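Zuveck Edge Masking Tape Review: Good Lines, Big Promises

By Apolline Huet
26 Aug 2026

I have a drawer full of tape that was supposed to be better than the cheap tape. Most of it wasn't. So when Zuveck put out a masking tape that costs three times what I normally pay and says it "leaves nothing behind," I bought two rolls with my own money and spent the summer trying to catch it out.

The claims first, as printed inside the core. Clean removal for up to 9 weeks indoors. Sharp paint lines on smooth walls. Safe on paper. Tears by hand. There is also a line about "pro-grade memory," and I emailed the company to ask what that meant. The reply thanked me for my interest in pro-grade memory.

Tearing by hand is true, with a catch. It tears straight if you snap it fast against your thumb. If you go slowly it runs off at an angle and you get a long pointed tail that sticks to itself. My neighbor tried it and lost patience inside a minute. The cheap stuff from the hardware store on Cabrera Street tears better, and I would have bet on the opposite.

Paint lines are where the money goes. I masked a stripe in my hallway over eggshell paint that had cured since October, pressed the edge down with a plastic card, and put on two coats. The line came out very crisp. Then I did the same thing with the cheap tape and the same card, and that line was crisp too, apart from one bleed by the light switch. Is that worth three times the price? On one wall, I can't say so. In an old house with a lot of trim, maybe.

On textured plaster it bled like every other tape I've owned. The package shows a textured wall. I'd take that photo off.

Layout work is the use I cared about more. I cut a lot of sewing patterns on big paper, and tape makes a quick grid that you can see from across a table, which pencil does not.

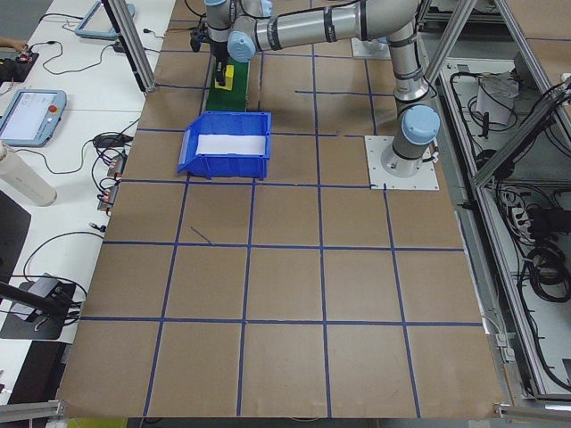 Photo: Clarkbridge workshop archive / S. Ueda

The trouble with tape grids on kraft is adhesion, and it goes both ways. Kraft has a slightly fuzzy face, so a weak tape lifts at the ends by lunch and a strong one takes the top layer of paper off with it. Zuveck sits on the strong side. Pulled back on itself, low and slow, it came away clean most of the time. Pulled straight up, it skinned the paper. Left down for two weeks in a sunny room, it skinned the paper whichever way I pulled. "Safe on paper" needs an asterisk, and a large one.

It does lie flat, I'll give it that. Long runs stayed where I put them with no ripples, and crossing strips didn't pop up at the joints. It also doesn't stretch much as it comes off the roll, so a line pulled tight between two marks stays straight. Cheap crepe tape creeps back over a few hours and leaves you with a bow. If you measure off your tape lines, this matters more than anything on the label.

Shota Ueda, who taught the pattern class I took in Plunesbridge, disagrees with me about all of this. He thinks any tape is fine if you burnish it and replace it often, and that people buy expensive tape so they can stop paying attention. He may be right. He also gets his for free.

I can't judge the 9-week claim fairly. One strip on a window frame has been up for seven and the corner I peeled left a faint gummy edge that wiped off with rubbing alcohol. That counts as leaving something behind, in my book.

The roll itself arrives in a stiff plastic shell that I had to cut open with tin snips. The shell is meant to protect the edge from dust. I dropped the second roll in sawdust on purpose, brushed it off, and saw no difference in the next line I painted.

Buy it if you need long straight lines that stay put for a day or two. For walls, get the ordinary kind and a plastic card. I'm finishing my second roll and won't be ordering a third at this price.

Rating: 3 out of 5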